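From: Gunnel Eklund
To: printmakers list
Subject: Re: [print] Re: hanging for the Sandberg show + the black problem

Hi all,

Quick one before I have to go move the car. Replying to the hanging question first and then the thing about blacks, which I have opinions on, sorry.

> On Wednesday somebody wrote:
>
> Are we doing frames or no frames this time? Last year half the
> work was framed and half was on clips and it looked like two
> different shows. I have 4 large linocuts and I really can't
> afford glass for all of them. Also, has anyone worked out why
> our blacks look so dead under the lights at Sandberg? Mine
> look great in the studio and then they go up on that long wall
> and turn into cutouts. Is it the ink? I'm using the Cakska
> oil black, same as always, on the cream paper. I tried two
> passes and it got shinier but not any deeper. Would rather
> sort this out before I print the rest of the edition.
>
> Also who has the key to the flat files.

Key: I have it. It's on the hook inside my locker, combination is on the card by the sink. Please put it back.

Frames. My vote is no frames for anybody, magnets and washers, everything floating about an inch off the wall if we can manage it. Sandberg said yes to that when I called, they just don't want tape on the new paint. The wall takes a small nail fine. If you already have something framed and you love the frame, okay, put it in the side room, there's space for 5 in there with decent gaps. I'd like the long wall to be paper only. I know this was argued to death in November and I wasn't there, so if it's settled and I missed it just tell me.

Sizes, I still need sizes from most of you. Paper size, not image size. I had one person send me 124 x 80 with no units and I spent a whole evening thinking we had a mural.

OK the black thing. I don't think it's the ink. I've used Cakska, I've used the Prusix stuff, I've mixed my own out of blue and burnt umber when I was broke, and all of them went dead on that wall. Two things going on I think. First is the lights, they're straight overhead and close to the wall, so anything shiny catches a stripe along the top and anything matte just drinks it. Second is how we cut. When you have one enormous flat area of black and it butts up against cream paper with a hard edge, the eye has nothing to hold on to inside it. In the studio you've got window light coming from the side and the paper texture does the work for you. Take the side light away and its a hole.

What I've been doing on the harbor prints is leaving a thin line uncut-through, well no, the reverse, cutting one very thin line just inside the edge of the black, only on the side where the light would come from. Don't go all the way around! All the way around looks like a coloring book. One side, let it fade out at the corner. Then a second block with a warm gray for the planes that turn away, and the key block black over it, slightly transparent. I put in nearly half extender. That's two blocks not one, I know, but they're small.
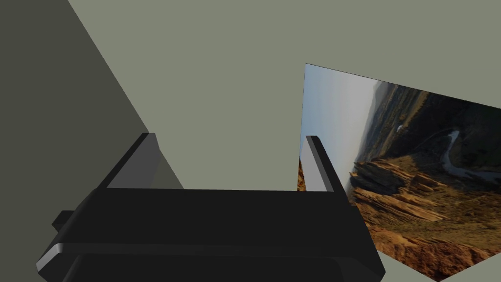 Tone is what I mostly look at now, more than line. Up there the body of the gripper is nearly all matte black and you still get every layer as it steps down, and it's only soft shading doing it. Then along the lower left there's that one thin pale gray highlight where the edge is beveled, and it runs round the corner. Squint at it. If I were cutting that I'd do the flat top band solid, the steps in the warm gray block, and the highlight as a single pass with the small v-tool, no cleaning up after. If your knife slips leave it.

So for the person with the large linocuts, before you buy different ink try this on a scrap. Print the black at one pass, thin, on the cream. Let it sit till it's properly dry, mine took days in this weather. Then take a strip of it over to Sandberg and hold it up on the long wall at the time we'll be open, 4 in the afternoon or so, and look at it from the door. Don't look from close up, it always looks fine close up. If it's still a cutout you want the second block.

Two passes of the same black is not going to help, you already found that out. You're just building gloss. I did that on a whole edition once and had to dust it with magnesium and it still looked like patent leather.

Paper, somebody asked me off list. I'm on the off-white from Brullolis, item 407, the heavier one. It's less yellow than the cream and I find the grays sit better. It does curl. Put it under boards overnight, and interleave it or you will be sorry. I have some spare sheets if anyone wants to test before ordering, they're in the bottom drawer of the flat files under my name. Take one, not the pile.

Other stuff
– the good baren is missing again
– brown roller is for brown. I found it black.
– whoever left the newsprint on the press bed, it's stuck to the felt now, I'll deal with it but please
– labels for the show: title, medium, edition number, price. In that order. If it's NFS say NFS, don't leave it blank

I can do the layout once I have all the sizes, I'll draw it up to scale and pin it in the studio so people can complain on it in pencil. Hanging probably takes the afternoon if we get the magnets pre-cut. Bring a level if you own one, the Sandberg one has a bubble that sticks.

Someone remind me about the price list, I said I'd do it and I haven't startd.

Gunnel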